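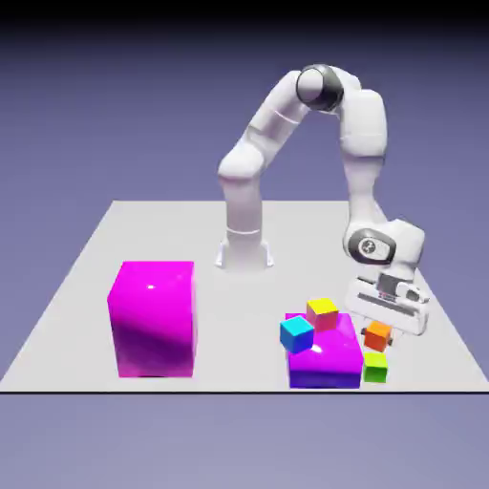

Page last updated: April, 4:31 p.m.

Peltau Shared Workshop Releases Block-Sorting Simulation for Its Arm Build

PELTAU — The Peltau Shared Workshop has released the simulation files for its tabletop arm project, known as Tarkby. The release covers the arm model, the table layout and the motion scripts. Members are using the files to plan reach and clearance while the physical bench is under construction.

The simulated workcell places a white multi-jointed arm toward the rear of a light gray table. A tall magenta box stands alone on the left. A lower box sits near the front on the right, with cyan, yellow, orange and lime-green cubes grouped close to it. In the rendered pose the gripper is at the orange cube, just above the table surface.

Box heights and cube positions are set in a single text file. The release includes 225 start layouts, 31 of which place at least one cube on the tabletop beside the low box. A layout is rejected at load time if the arm cannot reach every cube without crossing the tall box.

"The tall box is there as an obstacle, and it has already changed the bench drawing," said Mansa Amissah, who leads the build. "We moved the base mount back twice in software. Doing that in steel would have cost us a new plate each time."

Motion planning runs on Nangate, the workshop's own script package. Version 2 adds joint speed limits and a slower final approach to the cube. Contact between fingers and cube is still simplified — grip force is a fixed value, and cubes do not slip.

The bench frame is being welded in Bay 7. Wiring follows once the base plate has been drilled. The controller enclosure, designed by workshop member firm Chiang, will be fitted last.

Files are available to members on the workshop server and to other groups on request. Questions about the build should be sent to the Tarkby project desk at the Peltau Shared Workshop.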